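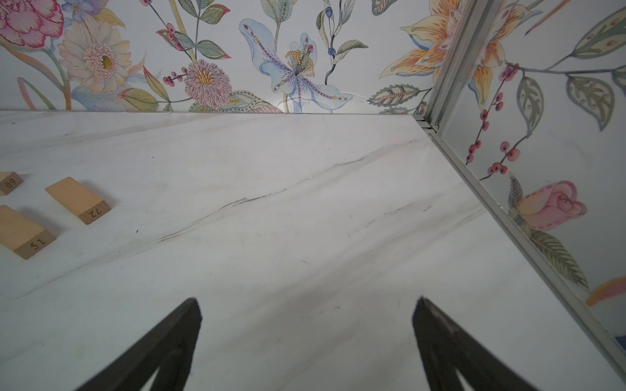 Holley Recipe Card Set – read me first

Typed-up recipe cards from the Tosville and Flestley church cookbooks, plus one shoebox from Hamdy. 421 recipes, one row each. Last update August 1, 2019.

What's in the folder

recipes.csv – the main table
units.csv – cup, stick, "butter the size of an egg" etc.
notes.txt – stuff that didnt fit anywhere

Columns

id, title, source, year, servings, oven_f, ingredients, steps, remarks

Ingredients split by semicolon. Steps are one long string, sorry. Year is blank if the card had none – don't read blank as old.

Known problems

– oven_f is empty for 40 rows. Cards say "slow oven" or "hot oven", left as is in remarks
– 16 pies have no crust listed. Use whatever crust you like
– ids 2 and 16 are the same fudge, different handwriting. Kept both
– Flestley spells it "cocanut" all the way through, not fixed
– servings is a guess on the Hamdy rows, dont build anything on it

How it was typed

By hand, from the cards, over one winter. Spelling kept in title and remarks, cleaned up in ingredients. Fractions are decimals now (0.5 not 1/2). Excel turned a few into dates, think I got them all.

Use

Free for anything. Please keep the source column if you pass it on. Canning recipes are old and not safety checked – look up current times before you can anything.

To do

Split the steps. Add the December cookie pages from Tosville, still in the binder.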